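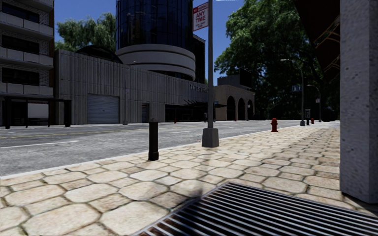
Review: Ellwood Walk-Behind Surface Cleaner

By the Planenwood Downtown District, Grounds Office
July

42 shares | 7 comments

The Planenwood Downtown District maintains the sidewalks of its member blocks under an agreement with the city. Paving is cleaned on a fixed rotation, and for several seasons that work was done with handheld pressure wands. This review covers the Ellwood walk-behind surface cleaner, which the Grounds Office used for 7 weeks before deciding whether to buy a second unit. A shorter trial of the Tella compact model is noted where the two machines differ in ways that matter to the crew.

What the machine is

The Ellwood is a round steel deck on four casters, fed by a separate pressure washer through a standard hose. Two spray arms spin under the deck and a rubber skirt holds the water in. The operator walks behind it at a slow, steady pace. It has no motor of its own and no electrical parts, and the district considers this an advantage for equipment stored in an unheated garage.

Assembly took one person less than an hour. The handle arrives folded and is fixed with four bolts. The printed instructions are clear on assembly but say little about nozzle choice, and the crew had to request a nozzle chart from the dealer.

Performance on pavers

Most of the district's walks are laid with pavers, and the joints are where cleaning usually goes wrong. A wand held too close will strip the sand from between the stones and leave them free to rock. At 1000 psi, the lowest pressure tested, the Ellwood lifted surface dirt and light growth with very little loss of joint material. Chewing gum did not move at this setting and still has to be scraped or treated with hot water.

At higher pressures the results were cleaner but the joints suffered. The Grounds Office does not recommend going above the low setting on sand-set paving unless the joints are to be refilled afterward. On poured concrete the higher settings caused no trouble.

Finish is even. The striping that a wand leaves on light-colored stone was absent, provided each pass overlapped the last by a hand's width. Operators who hurried left curved marks that showed once the walk had dried.

Edges and obstacles

The round deck cannot reach into square corners or close around posts, and every block still needs a short visit with a wand. The Tella does better here. Its narrower deck passes between closely set street furniture and is light enough to be lifted over a curb by one person. The Ellwood should be lifted by two.

Metal grates call for care with either machine. The casters on the Ellwood are small and will drop into wide openings, so the crew was instructed to stop short and finish by hand. Larger wheels are offered by the dealer as an extra. In the view of this office they should be standard.

Noise and spray

The deck itself adds little to the sound of the pressure washer, which measured 91 decibels at the operator's position. Hearing protection was worn throughout. Work was scheduled to end before 8 a.m. so that storefronts could open onto dry walks. The skirt contains spray well on level ground – less well where the paving dips toward a drain. One tenant asked that the crew hang a sheet over its glass doors, and this is now done on request.

Wear and upkeep

The skirt showed fraying by the end of the trial and was replaced. The spray arm bearing needs grease every Monday under daily use, and the fitting is awkward to reach without tipping the deck on its side. Parts were supplied through Famora, the regional distributor, and came promptly apart from one back-ordered seal.

Recommendation

The Ellwood is approved for purchase for open walks and plazas. The Tella remains under consideration for the narrower side streets, pending a longer trial. Districts with mostly sand-set paving should budget for joint sand in the first year – the old sand in several of our blocks was already low, and cleaning made that plain.

Requests for the full cleaning log may be made at the Grounds Office counter during regular hours.

7 comments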